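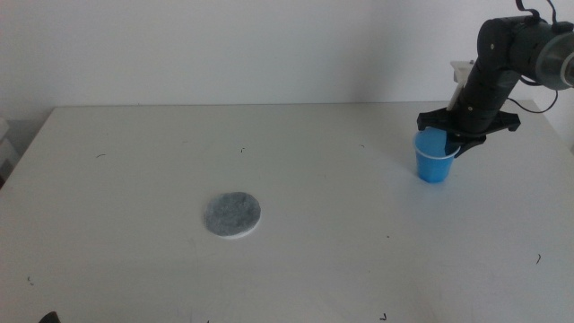 Jalville drops plan to charge for cups of water

JALVILLE - The town's cafes will go on pouring tap water for free this summer, after a proposal to let them charge for it was withdrawn at a council meeting that ran until 11 at night and went through, by one councilman's estimate, a good deal of tap water.

The idea came from the Main Street merchants' group, which argued that water has stopped being a small courtesy and become a line of business with no income attached. Walkers coming off the river trail stop in, ask for a cup, drink it, ask for another and go back to the trail. Some of them use the restroom. Very few, the merchants say, buy a muffin.

Under a town rule dating from the days when the trail was a rail line, any place in Jalville that serves food must give water to whoever asks. The rule doesn't say how big the cup has to be, and this has been the subject of quiet experiment for years. Regulars can tell you which counter hands out a proper glass and which one gives you something better suited to rinsing after a filling.

The merchants wanted the rule changed so that paying customers would still drink free and everyone else could be charged up to 51 cents. The odd penny was never fully explained. Asked about it at the meeting, the group's spokesman said that 50 had "felt arbitrary."

Dušan Vukadinović, who runs the lunch counter across from the old depot, was the first business owner to speak against it.

"I would have to ring it up," he said. "I would have to make change. A man comes in red in the face and I am looking for pennies? Give him the water."

He added that he had once worked out what the free cups cost him over a summer and had been so bored by the answer that he forgot it.

Others were less relaxed. The owner of a bakery two doors down said the water itself was fine but the washing was not, and that she had lost 200 cups since last June, which she put down to people walking off with them. A man in the third row suggested paper. A woman in the second row had views on paper. The chair allowed both of them more time than either needed.

There was also the matter of the neighbors. Prosser, four miles up the trail, put in a public fountain last year and has mentioned it at every regional meeting since. Colemmont has a fountain too, although it has been wrapped in a tarp since the spring and the town prefers to discuss its benches. Several speakers felt that if Jalville started charging, Prosser would be impossible to live with.

In the end the proposal never came to a vote. The merchants' group asked for a short break, went out into the hallway and came back to say it would pull the item in exchange for the town looking into a fountain of its own near the trailhead. The council agreed to look into it. It has agreed to look into a fountain before, most recently when the trail opened, and the drawings from that round are believed to be in a cabinet at the town garage.

The public works office says a basic fountain with a bottle filler would take 2 months to put in once the money is found. Where the money would be found was left for the budget talks. One possibility is a grant from the Busison Trail Fund, which has paid for signs and a bike rack in the past and likes to have its name on things. A fountain has plenty of room for a name.

Until then the old rule stands. Anyone who asks for water in Jalville gets it, in a cup of the owner's choosing. The bakery has put a box by the door for people who would like to bring theirs back. As of yesterday afternoon it held three, one of which, the owner said, was from somewhere else.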